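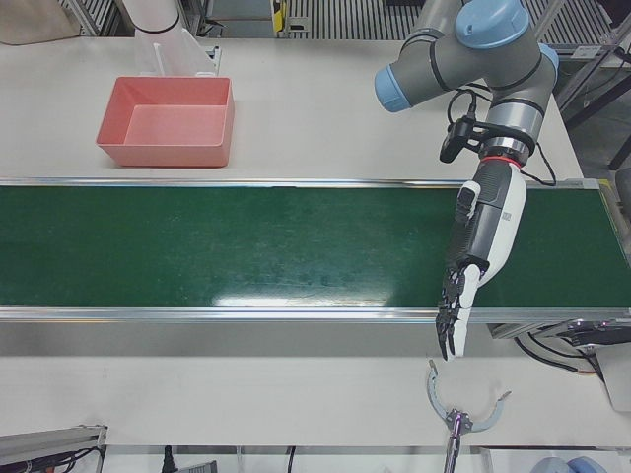
Page 2 of 9

Ereck Community Help > Workshop and Packing Table > Small belts

Green tabletop belt: cleaning scuffs, killing glare, and where does the bin go?

Clémence Joly
posted Wednesday, August 18, 2021

Hi all! I finally have a real conveyor on my bench and I am thrilled with it. Green belt, aluminum rails, white tabletop under the whole thing. I use it for checking and sorting plastic cups for our picnic-set rentals, and even at the slowest speed it beats sliding everything along by hand. I catch so many more chips and cracks when the cups come past me one at a time!

I have a few beginner things to sort out:

The belt has light scuffs and pale specks on it. Can I scrub those, or will I make it worse? I've only dared to use a damp cloth so far.

There is a big white shine on the belt from the ceiling lights, and it drives me nuts when I'm looking for hairline cracks. Has anyone beaten this without rewiring the room?

I keep my pink bin on the far side, toward the left, and I put the rejects in it. Reaching over the belt gets old. Is there a smarter spot?

Thank you in advance, I've read a lot of old threads here and you are a generous bunch.

Marla from Trestton

Congratulations on the belt, they're so much fun once you get the feel of them.

Scuffs first. Pale marks are mostly dust and plastic rubbed off whatever rides on the belt, and those come off. Warm water, a few drops of dish soap, soft cloth. Unplug it, wipe a stretch, dry it, move the belt along by hand if yours lets you, wipe the next stretch. If a mark is still there after two goes, it's a scratch and you can stop worrying about it. Mine is covered in them and the cups don't care. Please don't use a scouring pad, and keep solvents away from it until you've checked what the belt is made of. I ruined a strip on my first one with a citrus cleaner and I still feel bad about it.

Do the rails while you're there. Grit collects along the inside edge where they meet the belt and then gets dragged around for weeks. An old toothbrush is perfect.

As for the bin, I'd stop reaching over. Near side, left of where you stand, so a bad cup goes straight down and toward you. If the table isn't deep enough, put the bin on a stool.

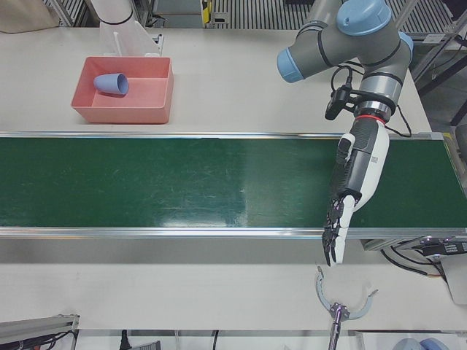

Cleaning days are also when I look over the cords, and I'd get into that habit early. Mine used to hang any old way and I snagged them with a mop handle, which stopped the belt and cost me a whole afternoon. Look at the right end, under the frame, where the bundle of cables hangs down from the black housing. A bundle like that wants a tie or two and a clip on the table leg, with enough slack that nothing pulls tight when you shift the table to sweep. Wipe around it with a dry cloth only.

Let us know how the scuffs come out!

Lebrun

get a matte sheet over the light. done

damell_7

Marla has the cleaning covered, so I'll take the shine, my favorite subject.

A smooth belt acts like a weak mirror. The bright patch sits wherever the angle from lamp to belt to your eye lines up, so when you move your head, it moves too. Try this before buying anything: stand where you normally work and have someone hold a piece of cardboard up near each ceiling light in turn. When the patch goes dark, you've found the light that's causing it. Switch that one off or hang something over it to soften it (well clear of the bulb, please), then set a desk lamp low and off to one side. Side light is wonderful for cracks. They throw a tiny shadow and jump right out at you.
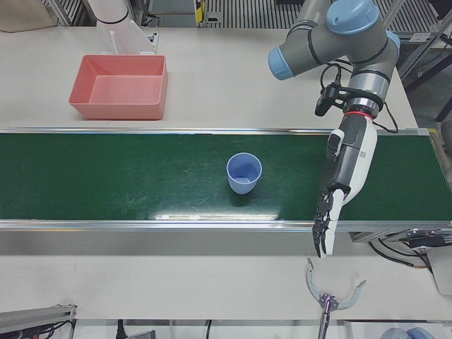 Color matters as well. With pale cups I like a dark belt behind them, so you lucked out with green. Stand the cup with its mouth up and you can check the inside of the rim and the bottom in one look, then turn it over for the outside. Light blue plastic shows cracks pretty well from the side and badly from straight above, at least to my eyes, and I've been doing this for 21 years with worse glasses each time.

Lebrun's sheet does work, by the way. Get the frosted kind, the plain white ones make the room gloomy.

Clémence Joly

Oh this is great, thank you!! Soap and water took off nearly all the specks. What's left must be scratches, and I'm at peace with them. The cardboard trick found the light on the first try, it was the one right behind me. Bin is moving to the near side tonight, and I've got cable ties on my shopping list.

One more if anybody is still reading: how often do you do the full wipe-down? I was thinking every Friday.

Marla from Trestton

Friday is plenty. Every day if you've been running anything sticky.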